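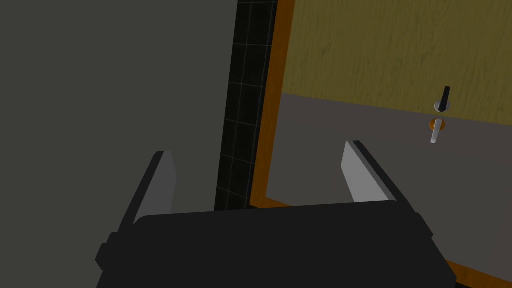 Vanden Sim Kit — classroom edition
Made for robotics clubs. School license, 13 seats, teacher login included. No hardware to buy.

Students drive a simulated arm around a furnished room and write there own routines for it. Gripper view or room view, switch any time. Runs fine on older lab machines.

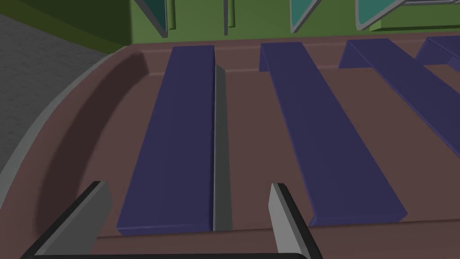

Gripper view: fingers open, purple bars ahead.

Whats in the box (well, download):
Room pack — Zesthorpe, tiled wall, lever handles
Task editor
11 starter lessons, PDF
Score sheet for the Marciniak Cup, max 100 points

Handle tasks are the hard ones. Start with approach only, no contact, then add the grip.
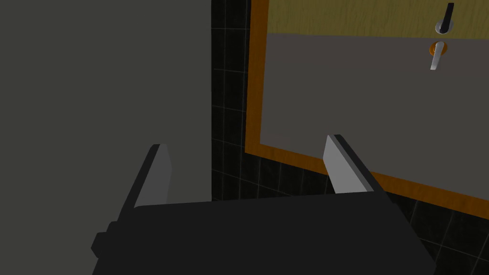

Teams can save a run and hand it to the next group. Save files work on any seat. Don't rename the folder — it loses the lesson links. Fix coming in July.

Two-arm mode included. Give it 2 class periods minimum, students need time to get used to the controls.
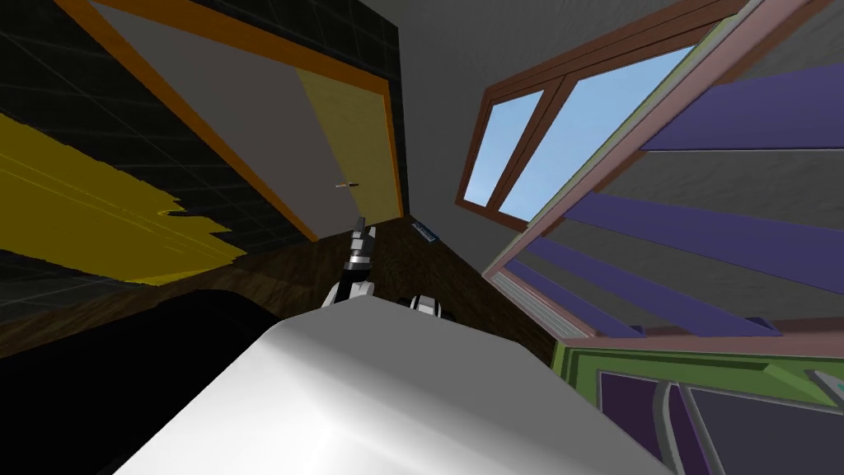
Two-arm mode, room view with door and window.

Sold by Vestton. School purchase orders ok. Orders in by noon Wednesday get keys same day. Returns: unused keys only.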